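Vevard Open Day — Demonstration Cell Safety Checklist
Bradby Hall, December 2020
Completed before admission of the first group

1. Visitor line at the required distance from the table. OK.
2. Emergency stop within reach of the operator and tested from both sides. OK. Second button is stiff, replace before the May visit.
3. Speed limit set to 20 percent for both arms. OK.
4. Group size limited to 13 per session. OK.

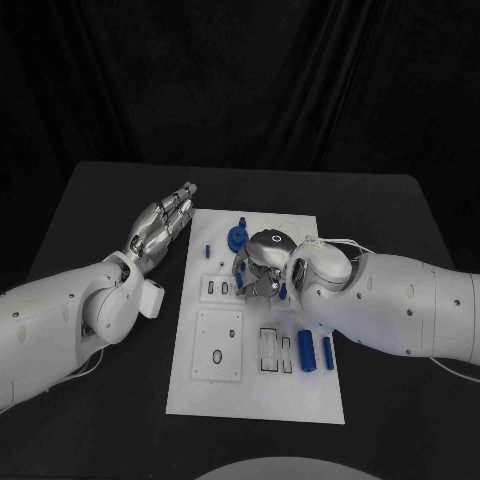 5. Arm reach checked against the visitor line at full extension. OK. Clearance is over 39 inches on the Gillia side — acceptable for this speed.
6. Cables clear of the joints through the full routine. COMMENT: Repeat the check after any change to the arm paths.
7. Hands return to the start pose after a stop. OK.

Work area

8. Mat flat, no lifted corners. OK.
9. Parts set out according to the Azimi layout sheet. OK. Spare pegs to be kept in the operator's tray.
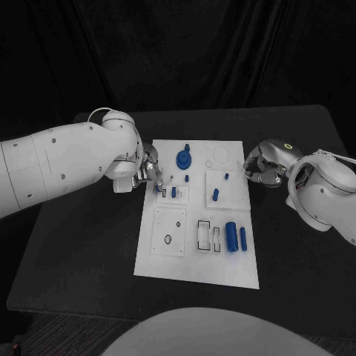 Item 9. Left gripper at the small plate, cylinders beside the rectangular outlines.

10. Operator has a clear view of both hands. OK.
11. No loose items on the table apart from the task parts. OK.
12. Curtain secured and outside the swept volume. OK. Fixing points inspected from behind.

Indicators

13. Ring light on each hand visible to the operator. OK. Meaning of the colors to be added to the visitor card.
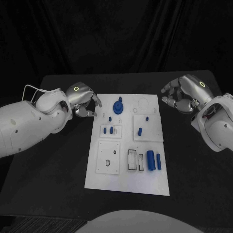 Item 13. Green ring lights on both hands, above the upper part of the mat.

14. Operator stays at the controls while drives are enabled. OK.

Open action: item 2. Cell released for demonstration.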